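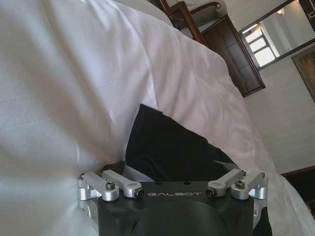 Photo: Hiyori Morikawa / Trekska project group

Can a Machine Put Away the Washing Yet?
Final report by Hiyori Morikawa and Américo Nogueira

When we told our families that we were going to spend a whole term thinking about laundry, there was a fair bit of laughter, and my grandmother offered to supply all the practice material we could want. But folding clothes is a lovely problem once you get into it, and we have both come out the other side with a good deal more respect for anyone who does it for a living (and for our mothers, who did it for nothing).

Our question was a simple one. Of the chores in an ordinary bedroom, which could you hand over to a machine today and walk away from? We made a list of 11, from drawing the curtains to changing a duvet cover, and talked each one through with people who clean rooms at the Okabe guest house. Folding came up again and again - it is dull, it takes ages, and everyone has their own way of doing it.

A cup is the same cup whichever way up you find it. A T-shirt can be in any number of shapes, and most of them hide the bits you need to get hold of. A person gives it a shake and finds the shoulders without thinking, where a machine has to work out which edge is a sleeve and which is only a crease.

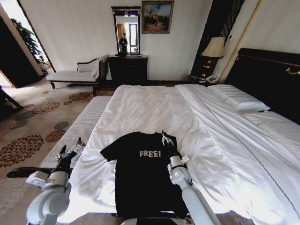
Laying the shirt out flat helps enormously, of course, and we went back and forth over whether that was fair. Américo felt that if somebody has to spread out every garment first, they may as well fold it too, and I have to say I came round to him in the end. A soft bed makes it harder as well, as there is no firm surface to press against and the bedding is quite happy to be picked up along with the shirt.

Dark clothes bring their own trouble. On a white sheet the outline is easy enough to find, but the folds inside a black cloth barely show, and so you can know just where a thing is and still have little idea how it is lying.

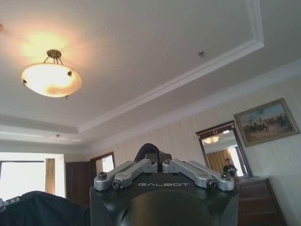 Then there is the matter of the room itself. Mirrors, lamps and bright windows are all perfectly pleasant to live with, but a mirror shows a second room that isn't there, and strong daylight can wash out the very detail you were relying on. We had hardly thought about this in June, when our plan was all about fingers and grip.

So, can they do it yet? Our answer is parts of it. We would trust a machine with one flat shirt and someone nearby, and we would not yet leave one alone with a full basket. If we had another term we would look at socks, which we left out on purpose, and at towels, which we rather wish we had started with.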